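## 4. Comparing two sets of fingers

Read section 3 first. If you skipped it, the arms are probably still in the pose they were shipped in, and they will stay there with great dignity until someone homes them.

This section covers the side-by-side trial of the Zetow fingers (short, stiff) and the Rillari fingers (longer, with more give). Both fit the standard mount. The box claims a tool-free swap, and packed inside the box you will find a hex key.

### 4.1 Before you start

1. Press the stop button and leave it pressed until step 5.
2. Fit the first set of fingers. Tighten both screws a little at a time, going back and forth between them.
3. Tug the cable gently along its whole length. There should be slack at the wrist at every angle you plan to use, including the silly ones.
4. Open the controller page and choose the matching finger profile. The menu remembers the last one used, and does so without mentioning it.
5. Release the stop button and home both arms, left first.

> **Caution:** Homing moves the arms farther than you expect. Clear the table of mugs, phones and elbows.

### 4.2 Setting out the parts

6. Stand the canister upright on the near panel of the table, clear of the seam.
7. Put the clear tray beside it, within reach of both hands. The depth camera has mixed feelings about clear plastic, so type the tray's position in by hand.
8. Start with the jaws of the working hand open and the other hand closed. Two open hands will sooner or later shake on it.
9. Check the head view, then the wrist view. If the lid is missing from either one, stop and sort that out before you go on.

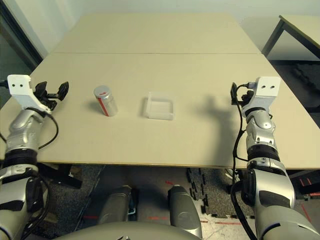 The wrist camera takes a closer interest in lids.

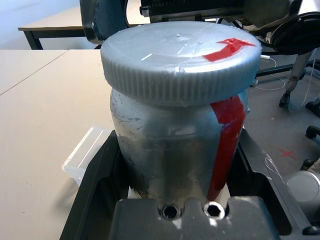 Pramila Kashyap, commenting on the draft of this section, objects to the factory grip force of 80 percent. She ran the Rillari fingers at 40 for a whole December and found that anything above that made the tips splay, at which point the software reported a perfect grasp on thin air. She would also like it recorded that the manual said otherwise at the time. It did, and step 11 has been changed.

### 4.3 Running the trial

10. Load the pick routine and select the side grasp. Leave the top grasp alone until you have a full set of side grasps to compare it with.
11. Set grip force to 40 percent for the Rillari fingers. For the Zetow fingers, leave it at 80.
12. Run the pick 7 times. Put the canister back on its mark by hand after each run, with the arm paused.
13. After every run, write down one of these words: *held*, *slipped*, *missed*. You will be tempted to add a fourth word. Use the notes column.
14. Press stop, swap the fingers, change the profile, and go back to step 5.

> **Note:** The commonest fault in this trial is forgetting to change the profile. The symptoms are jaws that close too early and an operator who blames the camera.

> **Caution:** Never catch a falling canister while the arm is live. It is a canister. Let it go.

### 4.4 Reading the results

Compare like with like: side grasp against side grasp, same canister, same mark. The controller's own grasp score goes in the log, and you may look at it if you enjoy fiction. Where the score and your written word disagree, keep the written word.

If both sets do equally well, repeat the trial with the canister turned a quarter turn. Stiff fingers tend to care about this and soft ones mostly don't. A slip at the moment of lifting points to force. A slip on the way across points to speed, so bring the travel speed down one notch and try again.

A miss with the fingers landing on the same wrong spot each time is a calibration fault. Go to section 6, and take a snack.

### 4.5 Putting it away

15. Park both arms and press stop.
16. Wipe the fingertips with a dry cloth.
17. Save the log under the finger name and your own name. Griltside support has received more than 40 files called "test final" and would like to meet some other kind.

Corrections to this section go to Thiện Ngô, preferably with the log attached.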